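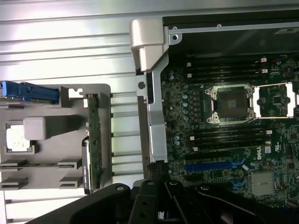 Subject: Re: [cell-practice] Draft 2 of the teardown handling rules, comments on sections 4 and 6

Replying to the Keswood comments on draft 2. I have kept only the parts I am answering.

> Section 4.1 asks for a clear approach volume above any exposed board before the arm may go below the chassis rim. We think this is too strict. On the Dell workstations most of the useful work is below the rim, and if the arm has to retract to full height between every pick the cycle time suffers badly. Could 4.1 be limited to boards with an open socket?

I would rather not limit it. The open socket is the worst case, but memory latches and the small capacitors beside a socket will not survive a sideways knock from a finger linkage either. Boards are also a poor thing to sort by condition at the point where the rule has to apply, because the vision step that tells us whether a cover is fitted runs after the first descent on at least one of the Plollell cells.

What I can offer is a change to the retract height. Draft 2 says "full height". I propose:

**4.1 (revised)** Before any lateral move over an exposed board, the lowest point of the gripper, including linkages and cable, shall be above the chassis rim or above the tallest fitted part on the planned path plus a margin, whichever is lower. The margin shall be written in the cell file and shall not be changed during a run.

That lets you stay low over an open stretch of board and still makes you come up to cross a heatsink or a frame rail. The words "including linkages and cable" are there on purpose. In the Yeon incident log, 9 of the contacts recorded under "board" were made by the body of the gripper and not by the fingertips. The collision model in use at the time had the fingertips only.

> 4.3: "Socket covers shall remain fitted until the board leaves the cell." Who checks this, and when?

Fair point, the draft does not say. I suggest the check is made twice, at load and at unload, by the operator, and recorded as present or absent with no third option. If a cover is absent at load, the board is still processed, but the socket is marked as untested and the board goes to the scrap stream. A dual-socket board gets two entries. A single entry reading "covers OK" should be rejected by the form.

> Section 6, drive carriers. Your text assumes the latch is always at the same end. We have at least two carrier types where it is not.

Accepted. 6.2 will be rewritten around the latch, with no reference to left or right:

**6.2 (revised)**
- The latch handle shall be the only part used to start removal.
- Force on the handle shall be limited by the controller. A limit in the task script alone is not enough.
- The gripper shall not close on the edge of the drive's circuit board, or on a label, at any stage.
- A carrier set down outside its bay shall be placed so that the bare side of the drive does not touch metal.

The last item is the one I expect objections to. Several of us rest carriers on a ribbed metal surface next to the chassis because it is flat and within reach. I have no wish to ban the surface. A mat on top of it meets the rule, provided the mat is bonded to the same earth point as the chassis and is listed in the cell file.

> Finally, the wear figures in Annex B. Are these measured or estimated?

Measured, on the Zamport cell, over 1290 carrier removals with one set of fingers. The pads were changed after 267 removals in the first batch because the grip check failed, and the interval in the annex is taken from that. It is one gripper and one pad material, so please treat it as a starting point. If your own cell shows a shorter life, use your own number and send it to me for the next draft.

Other items, briefly:

- 5.4, screws left in the rim: unchanged. Loose screws count as a stop condition.
- 5.6, lighting: "adequate" will be replaced by a test card read through the wrist camera with the chassis in place. Bright metal throws enough glare to fail cards that pass on a bare bench.
- 7.1, battery removal: moved to section 3, as asked, so that it comes before any work on the board.
- Annex A: the drawing of the clearance volume still shows the old gripper. A corrected one will go out with draft 3.

I would like to close comments on sections 4 and 6 at the end of November. Please quote clause numbers from draft 2, as the numbering will shift once 7.1 has moved.

--
Section editor, teardown handling rules
Plollell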